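Folding and Sorting on a Lower Bunk

Household Notes, Holida Home Pages. Revised July 2002.

A lower bunk is a poor folding table but often the only flat surface in a child's room. The mattress gives under pressure, the upper bunk limits headroom, and the guard rails restrict access to one side. The method below allows for all three.

Preparation

Pull the duvet up to the pillow and smooth the center. The sides can stay as they are. A duvet cover with a printed grid is useful, as the lines serve as a guide for squaring edges. Stand the pillow against the wall at the head end to free the full length of the mattress.

Raise the blind if the light is poor. Black and navy fabrics are hard to tell apart under the shadow of an upper bunk, and mismatched socks usually date from this stage.

Heavy garments

Fold fleece and other thick items first. They need the most area and make a stable base for the pile.

1. Lay the garment face down and close any zipper.
2. Fold both sleeves straight across the back.
3. Bring the sides in to a width of 16 inches or less.
4. Fold the bottom up to the collar, then in half again.
5. Turn the stack so the rounded fold faces the open side of the bed.

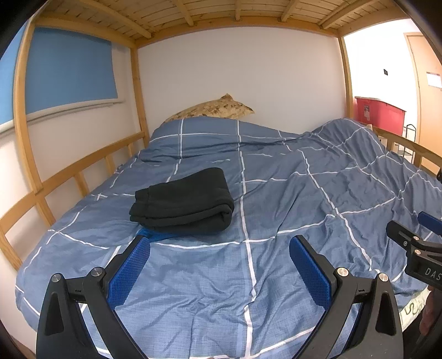 Press with the flat of the hand, working from the collar toward the fold, to push out trapped air. Do not kneel on the mattress while doing this. The slope will undo the pile.

Thick fleece will not hold a sharp crease and should not be forced. Two loose folds take up less drawer height after an hour than three tight ones, which spring back. Limit a pile to 5 heavy items. Above that, the bottom layers shift whenever the mattress moves.

Small items

Keep socks and small cloths next to the garment being folded, and leave them unpaired until the large items are done. Check under each garment before lifting it.
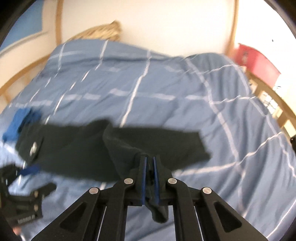
If a fold goes wrong, pick the garment up by the middle of one edge, let it drop open, and lay it out again lengthwise. Correcting a fold in place only moves the wrinkle.

Storage

The Riltonik under-bed drawer takes folded fleece standing on edge. The Kahraman box is shallower and suits socks and T-shirts. Repack winter items in October.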